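**鉢**(はち)は、口が広く底に向かってすぼまる形をもつ、皿より深く壺より開いた容器の総称である。食物の盛り付け、調理、供物の奉納、植物の栽培などに用いられる。本項では主として食器および調理器具としての鉢を扱い、植木鉢、火鉢、手水鉢については必要な範囲で触れるにとどめる。

## 名称

日本語の「鉢」は、サンスクリットで容器を指す語パートラが漢訳仏典で「鉢多羅」などと音写され、その略形が定着したものとされる。本来は僧が托鉢に用いる食器を意味し、応量器とも呼ばれた。のちに意味が広がり、材質や用途を問わず口の開いた深い容器一般を指すようになった。

「碗」「椀」とは形態上の境界が明確でない。慣用としては、手に持って直接口をつける個人用の小型品を碗または椀と呼び、卓上に置いたまま取り分ける中型以上のものを鉢と呼ぶことが多い。ただし小鉢のように個人用でありながら鉢と称する例があり、抹茶碗のように比較的大ぶりでも碗と呼ばれるものもある。石偏の「碗」は陶磁器に、木偏の「椀」は木製品や漆器に当てる書き分けが一般的である。金属製のものには「鋺」の字があるが、現代の日常文ではほとんど使われない。

英語のボウル(bowl)は碗と鉢の双方を含む。そのため、博物館の目録を翻訳する際には、口径、推定される用途、伴出した器などを参照して訳語を選ぶ必要がある。国内の館でも表記は統一されておらず、同じ窯の同形品が館によって「碗」とも「鉢」とも登録されている。

## 各部の名称

鉢の各部は、おおむね次のように呼び分けられる。

- **口縁**(こうえん):器の上端の縁。外に開くものを外反、内に巻き込むものを内湾という。
- **胴**:口縁と腰の間の側面。
- **腰**:胴から底へ移る屈曲部。強く折れるものは腰折と呼ばれる。
- **見込み**:内側の底面とその周辺。文様の中心が置かれることが多い。
- **高台**(こうだい):底に付く輪状の台。
- **畳付き**:高台のうち、置いたときに接地する部分。

口縁は使用中に最も衝撃を受けやすく、欠けの多くもこの部分に生じる。このため、縁を厚くつくる玉縁や、縁に金属の輪をかぶせる覆輪といった処理が古くから行われてきた。中国北方の白磁には、口縁を下にして焼く伏焼によって縁の釉薬が剝ぎ取られ、そこに金属の覆輪をかけた例がある。

高台には、器を安定させるほか、熱い内容物を入れた際に卓面や手へ熱が伝わりにくくする働きがある。畳付きは焼成時に棚板と接するため、釉薬を拭い取って素地を露出させるのが通例である。露出した素地の色と粒子、削りの方向、砂の付着などは産地と年代を推定する手がかりになり、鑑定では器を伏せて高台を観察することが基本とされる。

## 歴史

### 先史時代

鉢形の容器は、土器の最も基本的な器形の一つである。粘土の塊を指で押し広げる手づくねの技法でも成形でき、各地の初期の土器文化に類例がみられる。木や樹皮、ヒョウタンを用いた同形の容器も広く使われたと考えられるが、有機質は残りにくく、実態の解明は低湿地遺跡や乾燥地の出土例に頼るところが大きい。

日本列島では、縄文土器に深鉢、浅鉢の区分がある。深鉢は煮炊きに用いられたものが多く、外面に煤、内面に炭化した付着物を残す例が知られる。浅鉢は盛り付けや儀礼に使われたとみられ、磨きや赤色顔料による入念な仕上げが施されることもある。弥生時代以降は、台を伴う高坏とともに、食物を盛る器としての性格がいっそう明確になった。

### 轆轤と施釉

轆轤の普及は鉢の形を大きく変えた。回転を利用して粘土を引き上げることにより、均一な厚みと正円に近い口縁が得られ、同寸の器を続けてつくることが可能となった。揃いの器で食事を供する習慣は、この量産性に支えられている。

釉薬の使用は、水漏れと汚れの染み込みを抑えるとともに、表面を洗いやすくした。中国では青磁と白磁の生産が早くから発達し、鉢と碗は海上交易の主要な品目として東南アジア、西アジア、東アフリカに運ばれた。口が開いた形は重ねて梱包しやすく、船荷に適していた。沈没船の積荷からは、入れ子に積まれた状態の鉢がまとまって引き揚げられている。

西アジアの陶工は輸入された白磁に触発され、錫を加えた不透明な白釉を発達させた。白い下地は顔料の発色を助け、藍彩やラスター彩による装飾を生んだ。この技法は地中海を経て欧州に伝わり、各地の錫釉陶器の基礎となった。

### 近代以降

石膏型による鋳込みや機械轆轤の導入により、鉢の生産は工場を中心とする体制へ移行した。装飾では銅版転写が普及し、手描きに比べて安価な絵付け製品が出回った。二十世紀には耐熱ガラス、ステンレス鋼、メラミン樹脂などの製品が加わり、家庭用の調理鉢は陶磁器以外の素材が多くを占めるようになった。

## 種類

### 盛り鉢

料理を盛って供する鉢である。大型の大鉢は宴席で料理を取り分けるために用いられ、見込みに大きな文様を配したものが多い。中鉢は煮物や和え物に、小鉢は酢の物や浸し物などに使われる。口縁の形から、輪花鉢、菊鉢、片口鉢、四方鉢などの名がある。

片口は口縁の一か所に注ぎ口を設けたもので、本来は酒、油、醬油などを移すための実用品であった。茶の湯では、これを花入や水指に転用することも行われる。

### すり鉢

内面に櫛目と呼ばれる細かい溝を刻み、すりこぎで胡麻、味噌、山芋などをすりつぶす調理器具である。中世には備前や常滑など各地の焼締陶器の窯で盛んに焼かれ、都市遺跡からの出土量も多い。初期のものは溝の間隔が広く、時代が下るにつれて密になる傾向があり、この変化は遺跡の年代を考える指標として利用されている。使い込まれた個体では、底に近い溝がほとんど摩滅している。

### こね鉢

そばやうどんの生地、餅などをこねるための大型の鉢で、木製の漆塗りや陶製のものがある。木製品にはトチノキなどの大径材が用いられ、側面の傾斜は手の動きに合わせて緩やかにつくられる。

### 応量器

僧の食器であり、大小の器を入れ子にして布で包み、一組として携帯する。最も大きい器は高台をもたず、丸底を支える台に載せて用いる。食後に湯を注いで洗い清めるまでが一連の作法に含まれ、器の扱いには細かな順序が定められている。

### 食用以外の鉢

植木鉢は底に排水のための孔をもつ点で食器の鉢と区別される。火鉢は灰と炭火を入れて暖をとる器具で、陶磁器製、金属製、木製のものがある。手水鉢は社寺や茶庭で手と口を清める水を溜めるもので、石製が多い。兜の頭部を覆う部分も鉢と呼ばれるが、これは形の類似による転用である。

## 材質と性質

**陶器**は吸水性のある素地に釉薬を施したもので、厚手で熱が伝わりにくい。使用を重ねると貫入に茶渋や油分が入り、色調が変わることがある。これを劣化とみるか景色として評価するかは、用途と文化によって異なる。

**磁器**は陶石やカオリンを主な原料とし、高温で焼き締めた素地はほとんど水を吸わない。薄く硬く、弾くと澄んだ音がする。白い素地は料理の色を妨げにくく、業務用の食器に広く採用されている。

**木と漆**の鉢は軽く、熱い汁物を入れても持ちやすい。漆の塗膜は酸や塩分に強い一方、強い紫外線と極端な乾燥に弱く、保管には適度な湿度が求められる。

**金属**の鉢は落としても割れず、冷却や加熱に素早く反応する。製菓では卵白の泡立てに銅製の鉢が好まれてきた。ステンレス鋼は耐食性に優れ、家庭と業務の双方で標準的な素材となっている。

**ガラス**の鉢は内容物が透けて見えることから、冷製の料理や果物に多く使われる。切子などの装飾を加えたものは贈答品としても流通する。

**合成樹脂**の鉢は軽量で量産に向き、学校や病院の給食、乳幼児用の食器などに用いられる。素材ごとに耐熱温度が異なり、電子レンジの使用が認められない製品もある。

## 形状と安定性

鉢の使いやすさは、口径、高さ、底径の比に大きく左右される。底径が小さいほど外観は軽快になるが、縁に力が加わった際に傾きやすい。反対に底径を広げると安定は増すものの、側面が立ち上がり、底の隅に食物が残りやすくなる。

丸底の鉢は平らな面では揺れるが、傾けても中身を一方に集めやすい。撹拌用の鉢に丸みの強いものが多いのはこのためで、布や輪状の台を敷いて固定する使い方も行われる。平底の鉢は作業台での据わりがよく、重ねたときの高さも揃えやすい。

陶芸研究者のイクサン・ナイル(Ikhsan Nair)は、1975年に発表した論考『ラトゥラの鉢』で、高台の径と使用痕の位置との関係を論じた。ナイルはラトゥラ(Latura)地方の民家で使われていた鉢38点を調べ、高台の小さい個体では畳付きの摩耗が一方に偏ることを指摘し、器を傾けて匙ですくう所作と結びつけて説明した。この見解に対しては、焼成時の歪みによる偏りを十分に区別していないとの批判がある。それでも、使用痕を計測の対象として扱った早い時期の仕事として、後続の研究でしばしば参照されている。

## 規格と収納

業務用の食器では、重ね置きした際の安定と取り出しやすさが重視される。ウォルテントン(Woltenton)の製陶所が学校食堂向けに製造した白い鉢「パンディ」(Pandey)は、外側の腰に低い段を設け、重ねた器どうしが密着しない構造を採った。出荷は12個を一組とし、木箱には仕切り板を入れず、藁を巻いて収めたという。同型の鉢は製陶所の閉鎖後も近隣の食堂で使われ続け、後年には古道具として取引されるようになった。

日本の和食器は伝統的に五客を一組とすることが多く、洋食器の六個組と対照をなす。寸法には尺貫法に由来する呼び方が残り、鉢の大きさも寸を単位として示されることがある。

## 修理と手入れ

欠けや割れの生じた陶磁器の鉢は、漆で接着し、継ぎ目に金粉や銀粉を蒔く金継ぎによって修理される。金属の鎹で破片を留める鎹継ぎも東アジアで広く行われ、欧州でも類似の技法が用いられた。博物館での修復では、将来の再処置に備えて、除去の可能な樹脂が選ばれるのが通例である。

吸水性のある陶器の鉢は、使用前に水に浸しておくと、料理の汁や油が染み込みにくい。洗浄後は十分に乾かしてから収納する。上絵や金彩のある器では、研磨剤の入った洗剤や硬いたわしを避ける。漆器は長時間の浸け置きに適さず、柔らかい布で水気を拭き取る。

## 文化的側面

托鉢の鉢は、僧の生活における清貧を象徴する器物である。師から弟子へ法を伝えることを「衣鉢を継ぐ」と言い、現在では学問や芸術の分野で師の業績を受け継ぐ意にも用いられる。昔話『鉢かづき』では、頭に鉢をかぶせられた姫が苦難の末に幸福を得る筋が語られ、鉢は容姿を隠すと同時に財宝を秘めた器として描かれる。

金属製の鉢は音を出す道具ともなる。仏教寺院の磬子は鉢形の鳴物で、縁を棒で打って読経の区切りを示す。南アジアやヒマラヤ地域の金属鉢にも、縁をこすって持続音を得る奏法がある。

絵画では、果物や花を盛った鉢が静物画の題材として繰り返し取り上げられてきた。口縁の楕円を正しく描くことは遠近表現の基礎とされ、白無地の鉢は陰影の練習にも用いられる。

## 主な収蔵

鉢を体系的に収集する施設の一つに、ティアネドリー(Tirnedley)の民具資料館がある。同館の常設展示室には100点の鉢が材質別に並び、すり鉢とこね鉢については、使用者からの聞き取り記録が併せて公開されている。展示は毎年7月に一部が入れ替えられる。収蔵庫では、口縁への負担を避けるため、大型の鉢を重ねずに一点ずつ棚に置く方式が採られている。

## 関連項目

- 碗
- 皿
- 高坏
- すりこぎ
- 金継ぎ
- 漆器
- 白磁

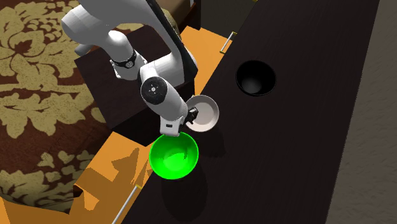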